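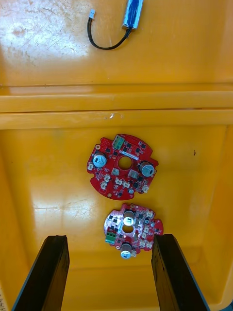 Wrist camera view over the yellow bin, fingers open, with the two red boards on the lower level.

Bromari grasp planner, reviewed on mixed electronic parts

Bromari is a grasp planner for parallel-finger grippers. It takes a colour image from a camera on the wrist and returns a ranked list of grasps, each with a position, an approach angle, a finger opening and a score. It does not use depth. The method behind it is described in a paper by Jozefína Malý and Yaqin Cheng, and the package is a fairly direct release of the code from that paper, with an installer and a settings page added.

I have had it on our cell since November. The parts are circuit boards, small cabled components and similar items that come to us for sorting, and they are a poor match for most planners. The boards are thin and lie flat. Their outlines are notched, so the obvious pair of opposing edges may be a lobe on one side and a gap on the other. Many have openings through the middle. Tall capacitors stand up from the surface and will be hit first by a finger that comes down in the wrong place.

The method

Most planners I have used score a grasp by comparing the image patch at the contact points with patches from earlier grasps. Bromari does this as well, then adds a second term which the paper calls clearance. The clearance term estimates, from appearance alone, whether the finger will reach the floor of the bin beside the part before touching something that belongs to it. The two are multiplied. A grasp with a firm edge and a connector in the way therefore drops down the list, where in an additive scheme it might stay near the top.

Training is by demonstration. The operator guides the arm to a grasp, closes the fingers, and marks the result as held or not held. The paper recommends 100 demonstrations per family of parts. We followed that. Salamatu Oyelaran did them over two mornings and found that the marking screen took longer than the grasping, as it asks for confirmation twice and loses the cursor position in between. There is a setting to turn off the second confirmation, listed under Display.

The base model is supplied with the package and needs no training for plain boxes and cylinders. I did not test it on those.

Installation

The arm driver is the Turcotte one, so anyone already running Turcotte controllers will have little to do. Ours is older and needed the firmware brought up to date first. The fingers are Zumik flat ones in matt black, somewhat worn at the upper ends. Bromari has a profile for them, but the profile assumes new fingers, and I would advise measuring and entering the real width. The clearance term is sensitive to it. With the stock value the planner repeatedly offered grasps that would have clipped a screw terminal block.

Camera calibration uses a printed target and takes a few minutes. The fingers have to be in view at the bottom of the image, as the software uses their edges to check for drift between sessions. If the camera is tilted so far forward that the tips leave the image, the check is skipped without a warning. I consider this a fault. It should at least write a line to the log.

Test procedure

I ran 300 attempts on the board family, with the planner's first choice executed every time and no manual selection. The bin is moulded yellow plastic with a raised ledge across the middle and a deeper floor beyond it. Boards were placed by hand on the deeper floor, at arbitrary angles and often near one another. An attempt counted as good if the part was lifted clear of the bin and stayed in the fingers until the arm reached the drop position. Lighting was the ordinary ceiling lighting of the room.

Omar Tarawneh reset the bin and kept the tally. The arm speed was left at the package default throughout.

Results

There were 27 failures. I went through the logs and the wrist images for all of them.

The largest group were cases where the fingers closed over a lobe and the board turned out of the grip during the lift. The score for these was usually high. The planner has no estimate of the centre of mass, and a board held by one lobe with a heavy side opposite will rotate. The paper mentions this limitation briefly in its last section.

The second group came from glare. Glossy yellow plastic gives soft bright patches on the floor of the bin, and where one of these lies over or against a board the outline washes out. The planner then places the contact inside the true edge, and a finger lands on the board. The force limit stopped the arm in each case and no board was damaged. A matt liner would probably remove most of this group. I did not fit one for the test, as the method is said to tolerate reflections and I wanted to see how far that held.

The remainder were boards close together, one edge near the next, with no room for a finger in between. Bromari does reduce the score for these grasps, but if all the candidates are poor it still executes the best of them. A minimum score can be set. The default is zero, meaning no minimum. I would have preferred a sensible value supplied with each profile.

Central openings gave less trouble than I expected. The boards we use have a round or oval hole large enough to show the bin floor, and I thought the planner might read the inner edge as an outer one. It sometimes proposed a grasp with one finger in the hole and one outside the rim. Several of these were executed and held well.

Cabled parts

A separate short trial covered small components with a thin lead and a plug. I did not run enough attempts to give a useful figure. The planner treats the cable as part of the object when it lies in a loop close by, and as background when it runs off straight. In the first case it tends to choose the body of the component, as one would wish. In the second it may choose a grasp whose finger presses on the lead. Parts on the upper surface of the bin have a further difficulty. That surface is scratched and scuffed, and long scratches are occasionally given a grasp score of their own, always low, but high enough to appear in the list.

Comparison

Bořivoj Hrnčiar has the Hodell planner on a similar arm and let me use it for an afternoon with the same parts. Hodell needs a depth camera. It was better at boards lying close together and worse at thin boards flat on the floor, where the height difference was near the noise of its sensor. It plans more slowly. I have not compared the two over enough attempts to say more.

Documentation

The manual covers installation and calibration properly and says almost nothing about tuning. The balance between the contact and clearance terms is a single number, from 0 to 5, and the only guidance is that higher values are more cautious. I left it at the default for the test. The paper has a plot of this setting on page four of the appendix and is the better source.

Log files are plain text and complete apart from the omission noted earlier. Wrist images are stored with every attempt unless this is disabled, so the disk should be checked now and then.

Summary

Suitable for thin flat parts on a rigid floor, given measured finger widths, a minimum score and some control over reflections. Less suitable for parts packed closely or with an uneven weight. I am keeping it on the cell and will repeat the run with a matt liner when the next set of boards comes in.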